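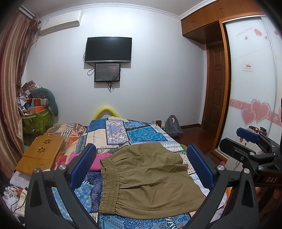
Folding at home: 264 examples in, more to come

Search this site Search
Print | E-mail a link
2 min read

The clothes-folding part of the Kudico project has moved out of the Londance workshop and into bedrooms. Collectors take a hand-held gripper home, lay a garment on the bed and fold it the way they normally would, working the two fingers by hand. Khaki shorts with an elastic waistband are on the list for August, along with T-shirts and pillow covers.

We have 264 usable folds so far against a target of 300. Dranberg checks each recording before it goes into the training set, and short clips or ones where the garment leaves view are sent back to be done again.

Patterned bedding is welcome. The first model was trained on plain white tables and did poorly on quilts — it kept reaching for the print. Please leave the room as it is and don't tidy up before recording.

Shorts should take no more than four grasps. If a fold goes wrong, keep recording and fix it, as Tabrizi wants the corrections too.

Grippers are due back at the Londance front desk by 4 p.m. on the last working day of the month.

Print | E-mail a link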